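Gillside Tenants' Meeting
Minutes, April

Present: Amparo Mosquera (chair), Rawan Tarawneh, Sirkka Jääskeläinen, Hilkka Huttunen, and Toivo Riihimäki (minutes, by reason of having brought a pen).
Apologies: the top floor, collectively, by a note under the door.

The meeting was due to start at 7.00 and did so at 7.20, once the question of who had the key was settled. Toivo had the key.

1. Minutes of the last meeting
Agreed, except that Hilkka did not say the bin store was "a disgrace to the county". She said it was a disgrace to Ondlow, and wishes this to stand. Amended.

2. Matters arising
The stair light on the second landing has been mended and now stays on all the time. Sirkka thought this was better than never. Amparo asked whether there was a setting in between. Rawan will look for the instructions, last seen in the drawer with the fuse wire.

The letter to the landlord about the gutters has been answered. The reply thanks us for our interest in gutters. Amparo to write again in shorter sentences.

3. Heating
This took up most of the evening. Sakalauskas have looked at the boiler and sent two prices: £702 for a repair, which they do not recommend, and £3516 for a new boiler, which they do. Rawan asked what exactly would happen if we took the repair. The letter says it would "see out the season" but doesn't say which season.

Hilkka recalled that the boiler before this one lasted until it was taken away, and that it was brown. Discussion of the brown boiler followed and is not minuted.

Sirkka pointed out that the lease makes heating plant the landlord's job and read the clause aloud, twice, the second time with feeling. Amparo felt we should send the landlord both prices and the clause together, and say nothing else, as the last letter had given him too much to be pleasant about.
Agreed. Sirkka to copy out the clause. Nothing to be signed with Sakalauskas in the meantime, however nicely they ring.

4. Bin store
The new rota has been up for a month. It was followed in the first week. Hilkka has drawn up another rota, in larger letters. Toivo asked if the size of the letters had been the trouble and was put down for the first turn.

5. Ceiling colours
Postponed twice already. Rawan is for pale ceilings everywhere. Sirkka finds white ceilings like being at the dentist and spoke up for dark green. Amparo has no view but would like the tin in the cellar used up, whatever is in it (the label has gone).
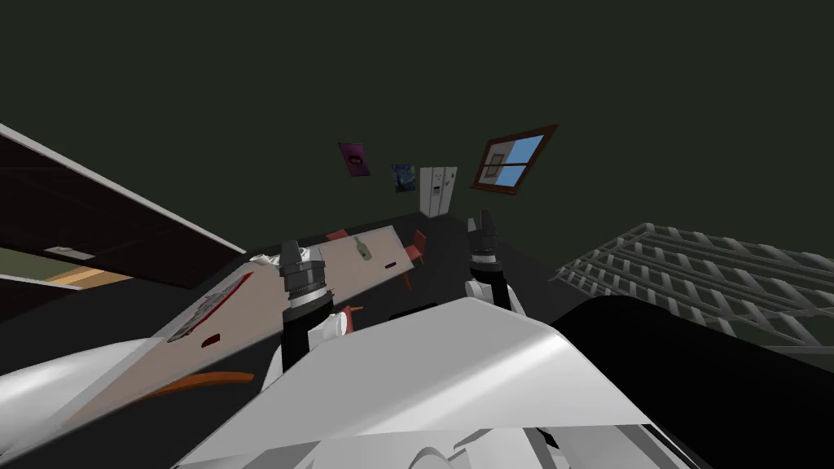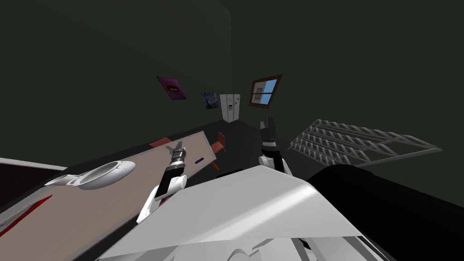

Item 5. First picture: dark green overhead, with the fridge at the far wall and the blue painting and pink poster to the left of it.

Hilkka said dark green was all very well if you never looked up. Sirkka said that was rather the point of it. A vote was called and came out level, with Toivo not voting on the grounds that he was writing. He was told to stop writing and vote. He voted for dark green and resumed. Rawan asked for her disappointment to be recorded - recorded.

6. Summer lunch
Same courtyard as last year, same trestles, different soup. The budget is £300, of which nearly all went on ice last time. Amparo has been offered a crate of Senduvero at cost by her cousin. It is a sort of fizzy pear drink. Those who had tried it said it was a sort of fizzy pear drink. One crate, then, and squash for the rest.

Sirkka will ask the people at number 16 whether we can borrow their awning again, and will take it back this time.

7. Any other business
The piano. Still in the ground floor passage, still belonging to no one who will own up. Hilkka can get past it sideways but resents doing so. A notice to go up giving the owner until the next meeting.

Rawan reported a smell by the meter cupboard. Everyone went to smell it. Opinion was divided between damp and onions. To be smelled again next month.

The meeting closed at 9.10. Next meeting at 7.00, same room. Toivo to leave the key with Amparo.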